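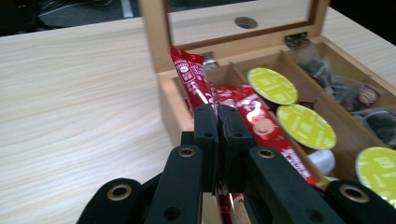
Hitari Pantry & Break Room Team

Hi, and welcome to our little corner of the Hitari website! We're the people who keep the staff kitchens stocked, and I've been asked to write a few words about us, so I'm going to start with the box.

The box is a wooden one with a hinged lid and a finger hole to lift it by. It's divided up inside with thin partitions, and it lives on the table where everyone can get at it. Coffee capsules go in the slots in the middle (yellow-green lids up, please, so you can see what's left!) and the red packets go in the long compartment on the left, standing if they'll stand and leaning if they won't. I love that box. Before we had it, everything was kept in a drawer with the takeout menus and the dead batteries, and you'd be digging around in there at 8 in the morning with your coat still on.

I started doing this in June, when we moved into the Dollmont building and found ourselves with 2 kitchens and no plan for either of them. I like a tidy shelf, so I put my hand up. These days we're a proper team with our own page, and I'm a bit proud of that!

So what do we do all day? Mostly we refill. We go through 2000 capsules a month between the upstairs and downstairs kitchens, plus tea, sugar, and whatever snacks people have been asking for. Deliveries come from Kodis, usually in cartons of 200, and we unpack them in the storeroom, break down the cardboard, and carry up what's needed. Then it's wiping down, checking the milk, and putting the mugs back on the side they're supposed to be on. (Handles to the right. I will keep saying it.)

We also set up the tables for visitors and training days. For those we like to put everything out in boxes with the lids open, so guests can help themselves without asking where things are. The folks from Drakos liked the setup so much when they came by that they went home and did the same in their own break room, and we've been trading ideas with them ever since – theirs has a whole section for hot chocolate, which I'm pretty jealous of.

If there's something you'd like us to stock, write it on the pad by the fridge or drop us a message through the staff page. We read all of it, and we do try most things once. The ginger cookies came from that pad, and so did the decaf. And if you take the last capsule, leave the lid of the box up and we'll fill it on the next round.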